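Table Corner, Gernley Room
Posted 4 August 2024

Quick gallery of the table setup, more when I get time. Captions are short, sorry, typing between other things.

Tray first. Shallow, oval, straight long sides and round ends, flat black floor inside. Low rim all the way round. Good shape for small bits, nothing rolls into a corner. We order ours through Staltard, 4 to a pack, and they stack fine in the drawer.

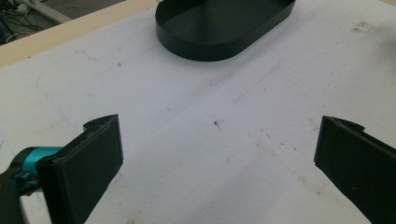
The whole table

Light wood, rectangular, big white sheet over most of it. Sheet has picked up gray smudges, a new one goes on in November. Oval tray in the middle, T-shaped stand rising behind it. Thin wooden stick down at the lower right corner, dark bit of tape on each side edge. Round black stool is back by the computers. Small beige tag on a dark cord too, that one hangs over the sheet.

Sheets are cut from the 30 meter roll, ask me if you need a peice. Voduvari people, same size as yours, so just swap if you run out.

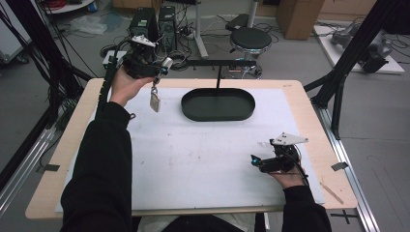 Tray at center, stand behind, tag on its cord.

Rest of the room to follow. Wall shelves are still a mess and I have 33 labels left to print before they go up.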